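Guides > Simulation > Cell setup

Setting up the Kasitz cabinet cell, part 3: the wrist view and the gripper

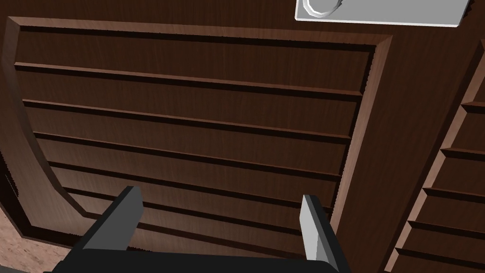
Fig. 3. Wrist view in the simulated cell, fingers open in front of the slatted panel.

I wrote this section after setting the cell up twice from scratch in April, the second time because I saved over the first one. If you have done parts 1 and 2, the arm is loaded in Dirkik, the cabinet is in the room and you can jog the joints with the sliders. Now we get the wrist view pointing where it should and teach the gripper where its fingers are. Set aside a morning, or less if you're quicker with menus than I am.

Before you start

You need the Kasitz cabinet model with the slatted panels (the flat-door one works too, but the view check in step 6 is a lot harder on it), the Mandagi gripper file, and the cell file you saved at the end of part 2. Make a copy of that cell file. Please. Call it anything you like, I call mine "before I broke it".

Setting the wrist view

1. Open the cell file and let everything settle. The arm may sag a tiny bit in the first second or so, and that's fine.

2. In the device tree, open Wrist, then View. Set the parent to the gripper base and leave the fingers alone. I parented mine to the left finger once and the whole picture swung every time the gripper closed, which made me a little seasick.

3. Set the offset along the approach axis to 63 mm. Leave the other two at zero for now.

4. Tilt the view until the black base of the gripper sits along the bottom edge and both fingers come up into the picture, like in Fig. 3. You want to see the tips and a good piece of cabinet beyond them. If the base fills a third of the view you've gone too far, so back off a couple of degrees.

5. Click Apply and then Save. Apply on its own does not write anything to the file! (See above, April.)

Note: the cabinet will probably look slightly crooked. Mine does too, since the wrist isn't square to it in the start pose. Don't roll the view to straighten it up. Level belongs to the arm, and if you fix it here your grasp angles will be off by the same amount later on.

Checking the picture

6. Jog the wrist toward the panel until you can see the grooves between the slats clearly. They should run as clean, nearly parallel lines. If they wobble or double up while the arm is standing still, go to Render and raise the texture filter one notch.

7. Look along the inside of the molding. A finely jagged, saw-toothed edge on the shadow is a shadow map thing and has nothing to do with the cabinet mesh. I spent an entire evening re-exporting that mesh before Odair Vieira wrote back to tell me so. You can raise the shadow size if it bugs you. I leave it, because my machine is old and the higher setting drops me to a crawl.

Opening and zeroing the gripper

8. Back the wrist away from the wood first. Both fingers need free space to travel.

Caution: don't zero the gripper while a finger is touching anything. The contact solver pushes back, the finger stops early and the file stores that spot as zero. Every grasp after that comes up short and you'll blame the wrong thing for days.

9. Choose Gripper, then Open Full. Wait for the state line to read 108. With the Mandagi file that's the raw count for fully open, and other grippers will give you a different number.

10. Choose Close Full with nothing between the fingers, wait for it to stop, and press Set Zero.

11. Open it again. You should land back on 108. One count either way is okay. If you're off by more than that, repeat from step 8, and if it still drifts, reload the gripper file and reset the finger damping to 435.

12. Save under a new name.

If the fingers look wrong

If one finger moves and the other stays put, the mirror joint has lost its link. Open the joint list, pick the right finger and set Follow to the left one. Sille Eyvindsson at Vulport also found that loading an older cell file clears that setting without a warning, so check it whenever you move between versions.

Two finger faces in different shades of gray are usually just the lighting. Rotate the wrist half a turn and see whether the shades change before you go digging in the material settings.

Part 4 covers the first reach toward the cabinet.

Get new guides by email. Enter your address to subscribe. You can unsubscribe at any time.

We use cookies to remember your settings and count visits. Accept all | Manage choices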